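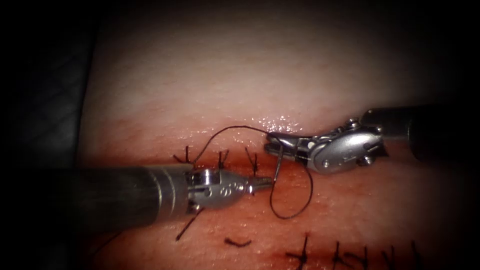

Section 3: Fitting the cover to your Timora banner frame

Set aside an evening. The box says 10 minutes, and the box was written by an optimist.

1. Lay the cover face down on a clean floor. Cats will arrive. Remove them.

2. Find the hem pocket and slide the long pole through, capped end first. If it snags halfway, back it out and start again. Swearing is optional but customary.

3. Clip the 14 elastic loops to the frame, starting at the centre of each side and working out to the corners.

Note: Frames sold before November use the older grey clips. They fit the new cover about as well as you'd expect.

4. Stand the frame up and tighten the feet by hand.

CAUTION: Do not use a power drill on the feet. Ferville sells replacements, at a price that will colour your opinion of Ferville.

5. If a seam puckers, loosen the nearest 3 loops and smooth the fabric toward the corner.

Washing is covered in Section 4.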